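Grutari hand-held gripper pair, reviewed after a semester in our robotics club

Rating: 4 out of 5

I run the after-school robotics club at Plarnwood together with Silviu Sandu, and we picked up a pair of these in the spring for our tidy-up project. The kids do household chores with a gripper in each hand, the recordings go into the training set, and later the arm has a go at the same chore. I was worried it would be dull for them. They love it!

The best part is the finger pads. They're black foam with fine ribs on the inside, and they hold on to things I was sure would slip (a hardcover book, for one, which is harder than it sounds when you can't use your thumb). Yolandi Modise, one of our juniors, got the hang of it in an afternoon and has been coaching everyone else since. By the end of April the club had 402 good recordings, most of them drawer and desk chores.

Not everything is great. The handles are sized for adults, and our smaller members get tired after three or four runs in a row. The squeeze is also a bit stiff when new – it loosened up for us in 2 weeks. And you do need a proper talk about elbows when two people share one desk.
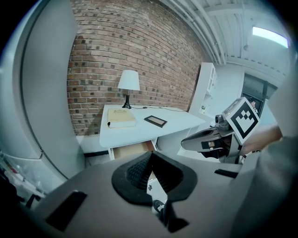 Both grippers out at the white desk, with the book, the small black frame and the drawer open.

Setup was easy enough that Jacinto Jaramillo did it from the printed guide while I was still hunting for an extension cord. Spare pads would have been nice in the box, so I've ordered a set for the fall. If your club already has an arm and wants something hands-on for the kids who don't care to code yet, I'd get these again in a heartbeat.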